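# Yarn Exchange and Lending Shelf: Frequently Asked Questions

The Abernathy Fiber Arts Center maintains a yarn exchange and a lending shelf for knitters, crocheters and weavers. The answers below apply to both services. Members who attend the Kamenance branch should also read the last section, as its hours differ.

## Membership and access

**Who may use the yarn exchange?**

Any person holding a current household or individual membership may use the exchange. Guests may bring yarn to donate but may not take yarn home. Members under 17 must be accompanied by an adult on the same household membership.

**Is there a fee?**

The exchange is included in the annual membership. The lending shelf requires a refundable deposit of $9 per item, payable at the front desk when the item is checked out.

**How do I find my member number?**

It is printed on the back of the card, under the bar code. Numbers below 1020 were issued under the old paper system and must be renewed in person. They will not work on the website.

## Bringing yarn to the exchange

**What condition must the yarn be in?**

Yarn must be clean, dry and free of moths, smoke odor and pet hair. Full skeins, partial skeins and wound cakes are all accepted. Yarn that has been unraveled from a finished garment is accepted if it has been washed and rewound.

**Must the original label be attached?**

A label is preferred. If it has been lost, please attach a tag stating the fiber content and weight as best you know them. Write "unknown" if you are not certain. Wool that is marked as acrylic causes difficulty for members with allergies, and an honest "unknown" is more useful to staff.

**How are credits calculated?**

Credits are given by weight, using the scale at the exchange counter. One credit is issued for each full 50 grams. Partial amounts are not carried forward to the next visit. Credits expire at the end of March following the year in which they were issued. 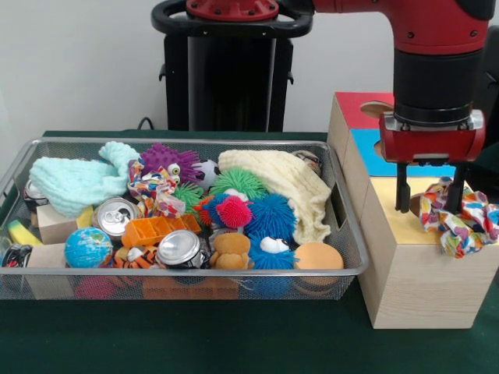 **May I exchange thread, roving or fabric?**

Crochet thread and embroidery floss are accepted and weighed in the same manner as yarn. Spinning fiber is accepted only in a sealed bag. Quilting fabric belongs to a separate swap held each spring, and the exchange counter cannot store it between events.

**May I reserve a particular color or dye lot?**

No. Items are available in the order in which members arrive. Staff may tell you by telephone whether a certain weight or fiber is in stock, but they cannot hold it.

## The lending shelf

**What may be borrowed?**

The shelf includes interchangeable needle sets, blocking mats, swifts, ball winders and the two Flundska table looms. The looms must be reserved in advance and require a short orientation.

**How long is the loan period?**

Needles and small tools are lent for 17 days. Looms are lent for 7 weeks. One renewal is permitted if no other member is waiting.

**What happens if an item is damaged?**

Please report the damage when you return the item and do not attempt a repair. Ordinary wear is not charged. A missing needle tip or cable is charged against the deposit. Warped or broken loom parts are referred to Mirkano Loom Repair, and the member is sent a copy of the estimate before any work is approved.

**Can another person return an item for me?**

Yes, provided that the checkout slip is included. The deposit will be returned to the original member only.

## Kamenance branch

**Are credits valid at both locations?**

Credits earned at either location may be used at the other. Allow two working days for the balance to appear.

**When is the Kamenance exchange counter open?**

The counter opens at 9 a.m. and stops weighing yarn at noon. Lending shelf returns are accepted until the building closes.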